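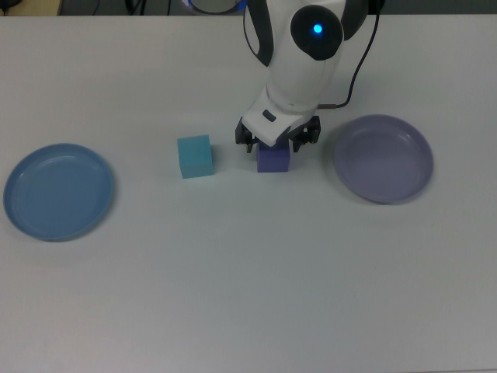

Arm with two-finger gripper at the sorting table, purple cube held between the fingers.

Equipment Planning Board > Budgets and Procurement > Second arm or better grippers?

islow_lab
Original post
Members are invited to comment on a purchasing decision which our teaching laboratory must settle before the September budget round. We have one arm in service on the sorting table, where cubes are to be placed on plates of a matching colour. The funds available would cover one of the following:

Option A: a second arm of the same model, with its own table and a basic gripper.
Option B: new grippers for the existing arm, a service contract from Bangash, and a stock of spare fingers and cables.

My own preference is for Option A. We have 6 student groups sharing one arm, and the booking sheet is full from the first week of term. I should be grateful for views from departments that have faced the same choice.

Posted 09:14

procure_north
Reply
Before either option is considered, could the original poster confirm whether the price for Option A includes installation, the safety assessment and the controller licence? In our department the quotation for the arm was a little over half of what was finally charged to the budget. The remainder went on mounting, electrical work and training. None of these items appeared on the first quotation, and the supplier was within its rights to leave them off, as we had not asked.

Posted 09:52

islow_lab
Reply
The quotation includes delivery and the controller. It does not include installation. The safety assessment would be carried out by our own staff and has not been costed.

Posted 10:05

procure_north
Reply
Then it should be costed. Staff time is charged to someone, even where it does not appear on the equipment line.

Posted 10:11

bench_and_budget
Reply
I would support Option B. We have run a similar table for 3 years, and the arm itself has given no trouble. Nearly all of our lost hours came from the gripper end: worn finger pads, loose screws, and the cable that runs down to the wrist. When that cable failed we waited 4 weeks for a replacement, and the whole table was out of use for that time. A spare on the shelf would have cost very little.

I note that the cable on your arm also runs outside the housing. It would be sensible to hold 2 spares from the outset.

Posted 11:30

ollow_workshop
Reply
I must disagree with the previous post. A second arm is itself a form of spare. If one arm is out of service, teaching continues on the other, although at half the rate. Under Option B a fault in the arm stops everything, whatever is kept on the shelf. The service contract offers a target for response and does not promise a repair within that time. Members should read that clause with care.

We moved from one arm to two at Ollow and would not go back. The cost of the second was easier to defend than we had expected, once the booking figures were set out in front of the finance office.

Posted 11:48

bench_and_budget
Reply
That is a fair point where the two arms are kept identical. Ours were not. The second was bought later, the supplier had changed the wrist fitting, and the fingers could not be exchanged between the two. I would ask for written confirmation on that matter before any order is placed.

Posted 12:20

aria_facilities
Reply
May I raise the matter of floor space? The photograph shows a wide table with a good deal of clear surface in front of the cubes and plates. Has the department considered whether the task needs a table of that size? A smaller one would reduce the cost of Option A and might allow both arms to stand in the present room. The reach of the arm should be checked first, as should the clearance required by your own safety rules.

Posted 13:37

islow_lab
Reply
The wide table was chosen so that the cubes could be set out in different positions for different exercises. I accept that the present exercise does not call for it. I shall ask for the room to be measured.

Posted 13:55

grants_reader
Reply
A general remark on how the case is put. Reviewers of equipment bids will ask what the equipment is for. If the work consists of placing coloured cubes on plates, the panel may well ask why a cheaper arm would not serve. The bid should state what students go on to do after this exercise, and which of those later tasks need this model. Simple blocks make few demands on any gripper.

Posted 14:26

ollow_workshop
Reply
With respect, simple objects are the correct choice for teaching, and panels with any experience of the subject know this. I would not apologise for the cubes in the bid. I do agree that the later tasks should be listed.

Posted 14:40

procure_north
Reply
I would add one practical suggestion. Ask the supplier to price the second arm as an option to be taken up within the following budget year, at today's price. We have done this twice – once with success. It would allow the department to buy the spares and one new gripper now, and to return for the arm when the room has been measured and the assessment costed.

Posted 15:08

islow_lab
Reply
That had not been considered, and I am obliged to the member for it. I remain of the view that 6 groups cannot be taught properly on one arm, and I would not wish the second to be put off for long. I shall request a revised quotation on this basis, to include installation, training and written confirmation of the wrist fitting. I shall also ask Bangash whether the service contract may be taken for a single year.

Posted 15:31

bench_and_budget
Reply
Please also ask who pays for carriage if a gripper has to be returned under the contract. We were charged in both directions.

Posted 15:44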